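Zweiarm-Arbeitsplatz Pichler 1174

Übersicht
Technische Angaben
Aufstellung und Betrieb
Prüfungen
Bestellung

Der Arbeitsplatz Pichler 1174 besteht aus zwei Roboterarmen mit Greifern, einer Steuerung und einer Arbeitsunterlage aus Stoff. Vorgesehen ist er für das Greifen und Fügen kleiner Metallteile, vor allem Zahnräder, Scheiben und Stifte. Wir liefern ihn an Lehrwerkstätten, Prüffelder und Vorrichtungsbauer. Auf dieser Seite stehen neben den Angaben zum Gerät auch die Regeln, nach denen er aufgestellt und betrieben werden soll.
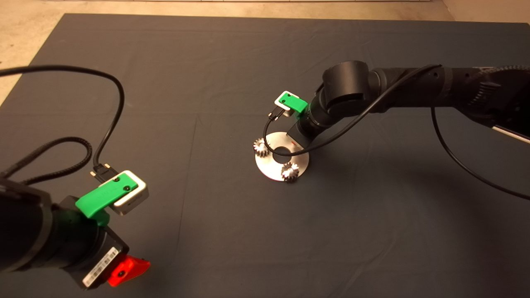
Seite zuletzt geändert: 26. November 2018

Einordnung

Die beiden Arme werden als unvollständige Maschine im Sinne der Maschinenrichtlinie 2006/42/EG geliefert. Eine Einbauerklärung und die Montageanleitung liegen bei. Wer die Arme mit eigenen Werkzeugen, Vorrichtungen oder Zuführungen zu einer fertigen Anlage zusammenbaut, führt die Risikobeurteilung selbst durch und stellt die Konformitätserklärung aus. Als Grundlage dienen EN ISO 12100 für die Risikobeurteilung sowie EN ISO 10218-1 und EN ISO 10218-2. Sollen Personen im Betrieb in den Arbeitsraum greifen, ist zusätzlich ISO/TS 15066 heranzuziehen.

Unsere Unterlagen nehmen Ihnen diese Beurteilung nicht ab. Eine Vorlage in Tabellenform kann bei der Anwendungstechnik in Balemley angefordert werden. Sie ist bereits mit den Gefährdungen ausgefüllt, die von den Armen selbst ausgehen. Gefährdungen durch das Werkstück sind leer gelassen und müssen ergänzt werden: scharfe Kanten, Grate, herabfallende Teile, Quetschstellen zwischen Werkstück und Greifer.

Technische Angaben

Anzahl der Arme: 2
Greifer: Parallelgreifer, Finger auswechselbar
Größte Greifkraft im Einrichtbetrieb: begrenzt, Wert auf dem Typenschild der Steuerung
Mindestabstand der Armsockel zu festen Teilen der Umgebung: 285 mm
Betriebsarten: Einrichten, Einzelschritt, Automatik
Not-Halt: an der Steuerung und am Handbediengerät
Unterlage: Stoff, dunkelgrau, matt, faltbar
Artikelnummer: 1174

Aufstellung

Der Boden muss eben und tragfähig sein. Die Unterlage wird so ausgelegt, dass sie über den gemeinsamen Arbeitsraum beider Arme hinausreicht. Leichte Knickfalten vom Transport sind zulässig. Aufgeworfene Falten im Greifbereich sind glattzustreichen, weil sie die Höhe des Werkstücks verändern. Der Mindestabstand von 285 mm gilt auch zu Regalen, Rohrleitungen und Türen in geöffneter Stellung.

Der Arbeitsraum wird am Boden markiert. Ob eine Umhausung oder ein Lichtvorhang nötig ist, ergibt die Risikobeurteilung.

Leitungen

Leitungen an den Handgelenken brauchen eine freie Schlaufe, damit sie bei voller Drehung nicht auf Zug kommen. Die Schlaufe soll so bemessen sein, dass sie in keiner Stellung zwischen Finger und Werkstück gerät. Vor dem Automatikbetrieb wird jeder Arm einmal im Einzelschritt durch seine Endstellungen gefahren – dabei beobachtet eine Person nur die Leitungen. Steckverbinder am Greifer sind auf festen Sitz zu prüfen. Geflochtene Schutzschläuche mit offenen Stellen werden ersetzt und nicht umwickelt.

Werkstücke und Vorrichtungen 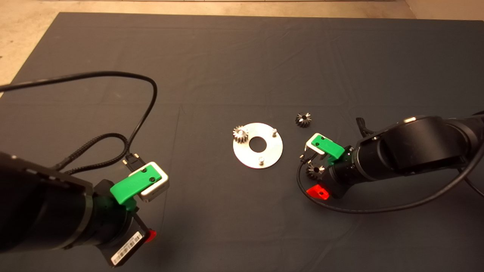 Rundplatte mit Mittelloch und zwei Stiften, Stirnrad aufgelegt, Kegelräder auf der Unterlage.

Für Fügeübungen gelten bei uns folgende Regeln, die wir auch Betreibern empfehlen:

Teile nur in der Betriebsart Einrichten oder bei stillgesetzten Armen auflegen und abnehmen.
Lose Platten dürfen im Handversuch ohne Spannmittel verwendet werden. Im Automatikbetrieb sind sie zu fixieren.
Zahnräder vor dem Auflegen entgraten und entfetten. Öl auf den Fingern verändert die Haltekraft.
Ablageplätze für Einzelteile im Programm benennen und auf der Unterlage kennzeichnen.
Beide Arme dürfen sich nur dann gleichzeitig über demselben Werkstück bewegen, wenn die Kollisionsüberwachung eingeschaltet und geprüft ist.
Glänzende Metallflächen können die Bilderkennung stören. Beleuchtung vor dem Einlernen festlegen und danach nicht mehr ändern.

Handschuhe sind beim Einrichten nur erlaubt, wenn die Risikobeurteilung sie ausdrücklich vorsieht.

Kennzeichnung

Etiketten mit Strichcode an den Armen dürfen weder entfernt noch überklebt werden. Bei Ersatzteilbestellungen wird die dort aufgedruckte Nummer benötigt. Unleserliche Etiketten ersetzt das Werk Dundalden gegen Einsendung des Lieferscheins.

Prüfungen

Täglich vor Beginn: Not-Halt, Sitz der Finger, Leitungen, Sauberkeit der Unterlage.
Alle 3 Monate: Schrauben an Haltern und Greifern mit Drehmomentschlüssel, Greifkraft mit Messdose.
Alle 18 Monate: Bremsen und sicherheitsbezogene Teile der Steuerung durch eine befähigte Person.

Nach einer Kollision ist der Arm unabhängig von den Fristen zu prüfen. Die Ergebnisse werden im Prüfbuch eingetragen, das jeder Lieferung beiliegt.

Einweisung

Eine Einweisung am Gerät ist im Lieferumfang enthalten. Sie findet beim Betreiber oder in unserer Vorführwerkstatt in Pladthorpe statt. Teilnehmen sollen alle, die das Handbediengerät benutzen, auch Aushilfen.

Ansprechpartner

Anwendungstechnik: Yen-ting Huang
Normen und Dokumentation: Solveig Nyberg
Ersatzteile und Prüfbücher: Balthasar Fuchs

Preise und Lieferzeit auf Anfrage. Bitte geben Sie an, welche Teile gefügt werden sollen und ob eigene Greiferfinger vorhanden sind.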